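Give the funeral back to the town

The road through Trernville was closed for three hours in April so that the volunteer fire chief could be taken up it for the last time. I stood outside the post office with most of the people I know. There were pumpers from towns I had never visited, a pipe band, and a piper after the band. I thought it was well done, and I have been uneasy about it ever since.

My unease is about who got to decide. The chief's sister, Amerley Issahaku, told me afterward that she had asked for a short service at the hall and was handed a schedule. It had been drawn up by the regional honours office in Saltus, and it was a good schedule, with times down to the minute. Her own remarks were given three of those minutes. She used two.

Public funerals belong partly to the public. A person who spent decades answering the pager has neighbours who want to stand by the road, and they should be able to. But the family should see the plan before it is printed, and they should be able to strike things out of it. At present the regional policy says they will be "kept informed." 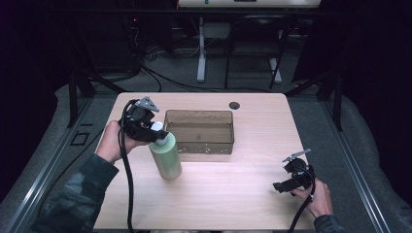
Money is the other thing people don't like to raise. The procession cost the town $1,683 in overtime and barricades, and the reception cost another $1,161, and both figures were approved without a word of discussion. I don't begrudge either one. I do notice that the hall where the reception was held still sets out a clear brown plastic bin and a green bottle with a white cap on a pale table, the kind of plain goods a small town buys, and that a request for better chairs for the seniors' lunch has been put off twice.

Rahel Reisinger, who sits on council, disagrees with me. She says a procession is how a town of 1108 people tells its firefighters they matter, and that leaving it to grieving relatives puts a burden on them in the worst week of their lives. She is right about the week. Some families will want everything taken off their hands, and the office should be there for them.

Others will not. When Vlastimil Štěpánek died, his sons buried him on a Tuesday morning with his old crew carrying the coffin, and there were no trucks. He had served as long as the chief had. I have never heard anyone in town say he was sent off poorly.

Council takes up the regional policy again this summer. I would like to see one line added, giving the next of kin the final say on the order of service, its length and who speaks. The flags and the pipes can stay for those who want them.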